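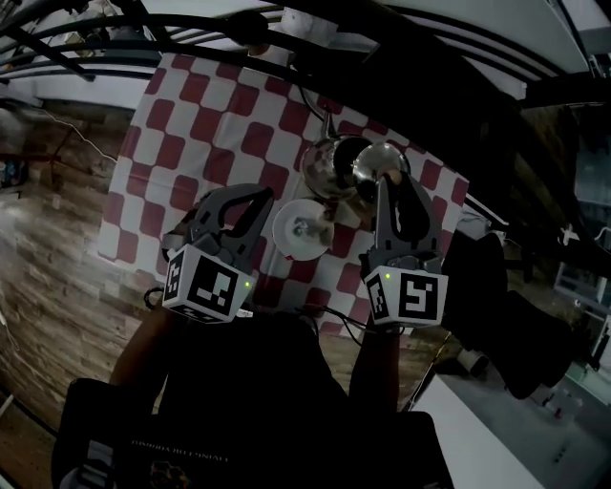
Figure 7.1 A laid table: small white saucer on a red-and-white checked cloth.

Chapter 7
Table Linen: Fibre, Weave and Care

7.1 Introduction

Table linen is the general name for the cloths, napkins, runners and slip cloths used in food service. The word "linen" is kept for historical reasons and no longer tells the buyer what the cloth is made from. Most of the stock now in trade use is cotton, polyester or a blend of the two. Flax is still bought where the look of the cloth matters more than its price.

This chapter deals with the choice of cloth, its size in relation to the table, and its treatment in the laundry. Stain removal is covered in Chapter 8. Readers who have not yet worked through the section on yarn count in Chapter 3 should do so first.

7.2 Terms used in this chapter

Drop: the length of cloth that hangs below the table edge, measured on one side.
Finished size: the size of the cloth after hemming and before the first wash.
Slip cloth: a smaller cloth laid over the main one and changed more often.
Yarn-dyed: made from yarn that was coloured before weaving, as in most woven checks.

7.3 Checked cloths

A check may be woven or printed. In a woven check the coloured yarns run in both directions, and the pattern shows with equal strength on the two faces of the cloth. A printed check is usually paler on the reverse. The difference matters in the laundry: print lies near the surface and wears away along folds and hems, while a yarn-dyed cloth loses colour more evenly.

Red is the most troublesome of the common colours. Loose dye can pass into the white areas during the first few washes, and a cloth that has turned pink can seldom be brought back. New red cloths should be washed apart from all other stock until the rinse water runs clear.

7.4 Size and drop

To find the finished size needed, add twice the drop to each side of the table top. A square top of 1000 mm with a drop of 145 mm therefore needs a cloth measuring 1290 mm each way. Cotton shrinks — chiefly in the warp direction — and an allowance must be made at the time of ordering. Hotels commonly ask for a longer drop than cafés, where a long cloth catches on the knees of seated customers.

7.5 Case study: the Grutenbridge tea rooms

Gwenllian Phillips and Abdelilah Samir kept laundry records for the tea rooms at Grutenbridge over one season. The stock consisted of 49 checked cotton cloths, which went through 818 single washes between them. The records are used in Exercises 7.2 to 7.5, and students should copy the blank table at the end of the chapter before starting.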